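Chapter 6
Water Rights and the Small Town

The town of Kumerwood had 1169 residents when its second well went dry in August. The first well, drilled two generations earlier on land bought from the Vukadinović family, still worked, but it could not supply the whole town through the hot months. The council began trucking in water from Bruden, the next town down the valley, and paid for it out of the road budget.

Within a few weeks the council faced a question it had never had to ask. Could it drill a third well on the east side, where the ground was known to hold water, if doing so lowered the level under the farms nearby? The farmers said no. Their families had pumped from that ground for over 70 years. The town's lawyer, Dilruba Siddiqui, said the answer depended on which rule the state followed, and she asked for time to read the old cases.

This chapter is about those rules. Chapter 5 dealt with rivers and streams, where the water can be seen and its flow measured at a bridge or a dam. Groundwater is harder. It moves slowly, it crosses property lines underground, and two wells a mile apart may draw on the same supply or on separate ones.

The four main rules

Courts in the United States have used four main approaches to groundwater. Under the rule of capture, a landowner may pump as much as he or she likes, with few limits, even if a neighbor's well fails. Under the reasonable use rule, the landowner may pump freely for uses tied to the land itself, but may be stopped from sending water elsewhere if the neighbors are harmed. Under correlative rights, all owners above the same source share it, and in a shortage each is held to a fair portion. Under prior appropriation, the person who first put the water to use has the stronger claim, and later users give way.

Few states use one of these in its pure form. Most have added permit systems, and many treat household wells differently from wells that serve farms, factories, or towns. Section 6.2 takes up permits in detail.

Kumerwood's case turned on the second rule. The new well would sit on a town lot, but the water would be piped to homes on the other side of the valley. Debashish Amarasinghe, who farmed the land next to the lot, argued that this was use away from the land and that the town owed him payment for any loss. We will return to his argument in Section 6.3.

Industrial users

Towns and farms are not the only parties in these disputes. The Bilora plant outside Bruden held a permit of its own, and its pumping was counted along with everyone else's when the valley's supply was studied. A plant's need for water depends on its processes. Cooling and washing usually take the most, while assembly work may take very little.

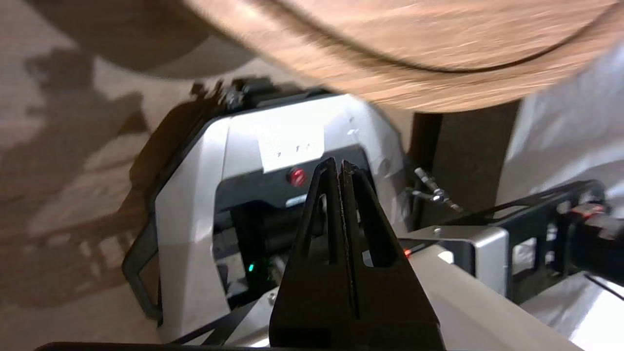
Terms to know

Aquifer: a body of rock or sediment that holds water and lets it move to a well or spring.

Drawdown: the drop in the water level caused by pumping.

Overlying owner: a person who owns land above an aquifer.

Recharge: water that returns to an aquifer from rain, snowmelt, or streams.

6.1 The Rule of Capture

The oldest of the four approaches came to American courts from England. Judges of the time regarded the movement of water underground as hidden and impossible to predict, and they were unwilling to hold a landowner responsible for effects that could not be traced.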